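Home Explore Threads Lists Sign in

Search threads and people Go

Kimie Higuchi

A thread about my work and the machines that came into it. I work at Vundley, a laundry and garment care company in Flavmont. I have wanted to write this for some months, and I will try to be fair to everybody.

English is my third language, so please excuse me if a sentence stands a little crooked.

What we do: people and small hotels send us coats, blankets, duvets, curtains. We wash, dry, check, repair small things, fold, pack and send back. In winter it is mostly padded jackets and bedding. On a full day nearly 1300 pieces go through the building.

Washing has been automatic for a long time. The conveyor that carries bags to the sorting hall is also automatic. I never heard a colleague complain about the conveyor. Before it came, we pushed carts, and my shoulder remembers the carts very well.

Folding was always by hand. There are nine of us in the folding group. I have been there the second longest. Only Sasaki has been there longer, and he trained me.

Last spring the management told us that folding would also get robots. They said it at the end of a meeting about parking spaces. I think this was a mistake. People heard "robots" and then went home for the evening with it.

The first machine came from a firm called Hiseck. It folds towels and flat sheets. It is slower than Sasaki on a good morning and faster than all of us after lunch. It does not talk, and I noticed that I miss talking when I stand next to it.

With towels it is quite good. A towel has four corners and they stay where corners should be. We check the stack, take out the ones with a stain or a loose thread, and feed the machine again.

A padded jacket is another matter. It has air inside. You press one sleeve and the other side gets up. The cloth is slippery and the lining moves separately from the outside. The machine cannot do it now, and for this reason our work changed in a direction I did not expect.

Part of our shift is now demonstration work. We take hold of a jacket with grippers in our hands, in place of our fingers, and we do the fold as well as we can. The movement is recorded. Later the robot should learn from many of such recordings.

The hand grippers have two black fingers that close toward each other. You have to forget that you own a thumb. In my first week I reached for a zipper with my bare hand again and again, and then the recording must be thrown away and started from the beginning.

What I learned: you should look for a place where the cloth already wants to rise. A fold between two lines of stitching is good. Take only a small pinch, and lift before you pull. When you pull first, the whole jacket comes with you. 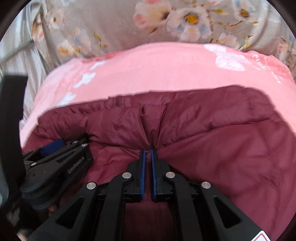 Will the robots take over the folding jobs at Vundley?

Our management has promised in writing that no one in the folding group will be dismissed before next December, and after that month there is no promise.

I want to stay with this for some posts. The paper is real, we all have a copy. It says also that a person who leaves does not have to be replaced. So the group can become smaller without a dismissal. I read that line three times before I understood it.

One colleague retired in summer and her place was not filled. She was happy to retire. Both things are true and I do not know how to put them together.

Now about the pay, which is what my sister asked first. For demonstration work we receive a small addition per hour. We had to ask for it. In the beginning they considered it the same work, "only with a tool." We answered that it is teaching, and in every other place teaching is paid differently from folding.

It took several meetings. Sasaki spoke at the last one. He is not a man who speaks in meetings. He put a jacket on the desk of the manager and asked him to fold it with the grippers. The manager tried for some minutes, and then he asked us what we consider a right amount.

We did not get the amount we considered right, but we got more than nothing.

The limits we agreed on: 20 minutes of recording, then a different task. The gripper is not heavy when you pick it up. It is heavy later. The wrist is held always in the same angle, and in the evening you feel it when you open a jar.

Some weeks the limit was not respected because a delivery of recordings was late. We wrote it down each time, with the hour. After that it became better. If you are in the same situation, I recommend a simple notebook.

On my best shift I made 122 recordings that were accepted. I was proud, and then on the bus home I was not sure what exactly I was proud of. I had that day folded very few jackets for a customer.

What counts as accepted? The cloth should stay in view. The hand should not enter. The pause between two movements should not be too long. In normal folding I make a pause very often, I look if a seam is open, I feel if the filling has moved into one corner. In recordings this looks like hesitation.

I asked the engineer about it. I said: the pause is the work. When my hand stops, I am finding something. She is a patient person and she wrote it down. Now there is a second type of recording where we are allowed to stop. I consider this my contribution, although my name is not on it.
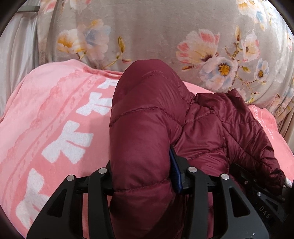
Burgundy puffer jacket on the pink blanket, one padded part held in the gripper.

Thick padded parts are the most difficult for me. From the outside they look firm, so you trust them. Then you close the gripper and the filling goes up and down, and you are holding two thin layers of cloth and a lot of air.

My advice to new colleagues is to close slowly and to wait one breath. The padding settles. If you lift immediately, the fold slips back and you have only made a wrinkle.

It is interesting that I never had this advice in words before. My hands did it. To teach the machine, I had to find out what I am doing. I now train new people better than before, and I must give the machine this credit.

But there is a cost on the other side. The young ones who started this year do many hours with grippers and few hours with bare hands. They know how to grip. They do not know yet how a wet filling feels, or a moth hole under a pocket. You cannot learn this through two plastic fingers.

So I asked that every new person has the first weeks only with hands, no grippers. The answer was "in principle agreed." In my experience this expression needs to be followed by a date, and there is no date.

People ask if I am angry at the robot. I am not. I do not want to push carts again, and I do not want to fold towels until I am old. The towel machine took the work that made our necks stiff. Please take the towels!

What I want is to know earlier. Who decides what the next machine does? When is it decided? We are asked to show how we fold, and we are very seldom asked what should be left for us to fold.

I would leave to people: repairs, old garments, anything with a letter from the customer inside the bag. Last winter a woman sent a blanket of her mother and wrote which corner is the weak one. I held this corner the whole time. I do not know in which type of recording this would belong.

Also I would like that the breaks be together again. Since the machine needs someone next to it always, we take our breaks in turns. It sounds like a small complaint. We ate together for many years, and now I eat at 11:40 with my telephone.

Sasaki says I should bring this to the Thursday meeting and not to the internet. I am doing both.

If you work in a laundry, a warehouse or a clothing repair place and you also make recordings for robots, please write me which limits you have per shift and if you get paid for it separately. I collect the answers and I will share them here without names.

I will add to this thread after the meeting.

Related threads
How we wrote our break rules after the new conveyor
Storing a padded coat over the summer
Flavmont bus line changes for early shifts
Wrist exercises for people who fold all day
Learning English at work, part 2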